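Section 4: Sorting small chargers and leads

Use this section once the Gerkomwood storage set has been put together (see Section 2). You will need a clear table, two open baskets and a soft dry cloth.

Caution: Unplug every charger from the wall before you handle it. Do not sort chargers with damp hands.

1. Wipe the table and let it dry fully.

2. Put the baskets along the back of the table, leaving the front free. Chargers that work go in the green basket and those to be checked go in the red one.

3. Take out one charger at a time and lay it on its side. Chargers stood on their prongs tip over easily and can mark a varnished top.

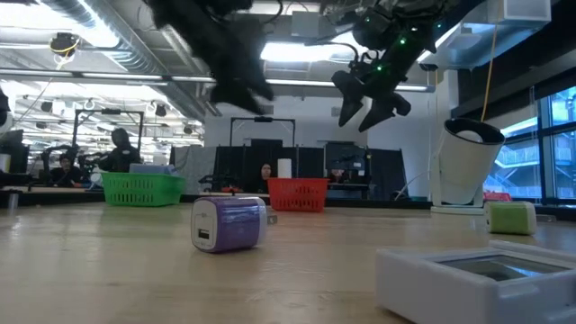
4. Look at the prongs. If one is bent or loose, set the charger aside for recycling. Do not try to straighten it.

5. Look into the USB port. Remove fluff with a dry wooden cocktail stick. Never use a pin or anything else made of metal.

6. Check the body for cracks, and for any coloured wrap that has started to lift. A charger with a cracked body must not be used again.

7. Place the charger in the correct basket. Leads are sorted separately, as set out in Section 5.

Note: The baskets have slotted sides. Thin leads can slip through the slots and catch, so coil them and fasten them with the Brendley ties first.

Note: Do not fill a basket above its rim with chargers if it is going on the Skutmont shelf. The gap between shelves is 24 cm.

8. Label each basket and return it to the shelf. Repeat the check every July.

Spare ties and labels: order part 132.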